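Site visit: gripper station upkeep at Skirnutum
Filed under Visits. Apr 16, 2022

Skirnutum runs its hand-held gripper station on the ground floor, one large room with the benches pushed to the sides and the operators working in the middle. I went to see how the station is kept in working order. Mārtiņš Rozīte, who maintains the hardware, had set aside the morning and answered most of what I asked. Emilian Ardeleanu covers the recording software and joined us later.

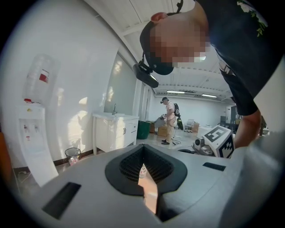
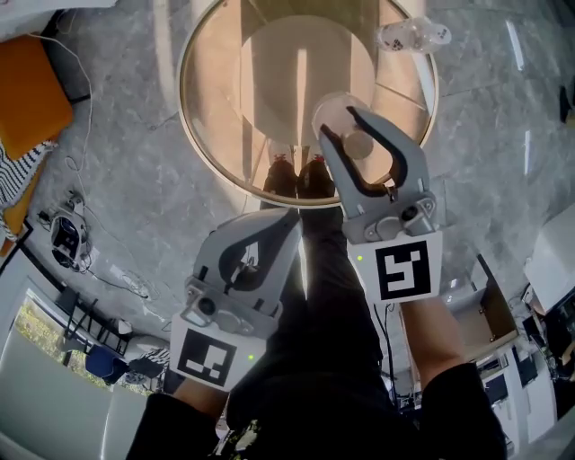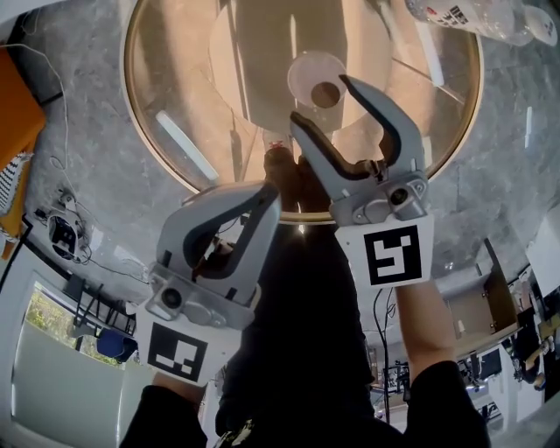 Grippers at Skirnutum, seen from the tool side and from head height.

The station is built around pairs. A left and a right unit are numbered together, calibrated together and retired together. If one half fails, its partner goes back to the shelf with it until both can be signed out again. Rozīte tried mixing halves in the first months and gave it up. The finger travel differed between units by a small amount, and the software had been tuned to each pair.

The pads are the main wear item. They are a soft rubber compound, bonded to the finger with a thin adhesive film. Grease and skin oil shorten their life more than load does. The procedure is a wipe with isopropyl alcohol at the end of every shift and a closer look under a lamp once a week. A pad is replaced when its edge lifts or when the surface has gone shiny. The old film has to come off completely, and this takes longer than the rest of the job. Skirnutum buys pads from Tilovum in lots of 2,000. The current log shows 1,238 fitted.

Rozīte pulled a finger off one unit to show the linkage. Two screws hold the cover, and both get a low-strength thread locker. Behind the cover there is a pivot pin with a plastic bushing. The bushing is the part that develops play. Rozīte checks for it by closing the fingers on a steel gauge block and rocking the block sideways. Movement that can be felt by hand is too much. A bushing lasts some 79 hours of recorded use before it needs changing, a figure well short of what the first design notes assumed. A revised part in a harder plastic is due in June.

Marker plates get their own checklist. The tracking software takes the printed square as flat and of known size, so a plate that has bowed or picked up a scratch through the black gives a pose error that is hard to spot in playback. Plates are laid on a granite block and checked with a feeler gauge. The print is matte – a glossy batch was tried and scrapped over reflections from the ceiling lights. Cleaning is with a dry cloth only. Alcohol dulls the black over time, and new operators have to be told that the pad wipes are for the pads.

The lens is cleaned last, after the dust from everything else has settled. A blower comes first, then a lens tissue if a mark remains. Focus is fixed at assembly and sealed with a dot of lacquer. If the dot is cracked, the unit goes back for a full camera calibration, a job of five minutes on the target board plus whatever the computer needs to solve it.

Ardeleanu showed the check that runs before a pair is released. The operator opens and closes each gripper through its full range, then holds both in view of the head camera. The program, called Plelby in-house, compares the finger width it measures with the width recorded when the pair was built. A mismatch blocks recording on that pair. Common causes, in his order: a loose marker plate, a worn bushing, a pad put on crooked. Clock drift between cameras used to be on the list and has been dealt with by a sync step at startup.

Cables get less attention than I would have given them. Connectors at the gripper end are strain-relieved with a printed clip, and spares hang by length on a hook near the bench. Rozīte replaces a cable at the first dropout and does not try to repair it. He would like locking connectors, but the housing has no room for them in its present form.

I asked about spares for the housings themselves. They are printed on site by the Mets group upstairs, with a turnaround of two days when the printers are free. Cracks start at the screw bosses, mostly after a drop onto the floor tile. Rozīte now adds a brass insert to each boss, and he has sent me the drawing for it. I will try the same insert on our own units before ordering any.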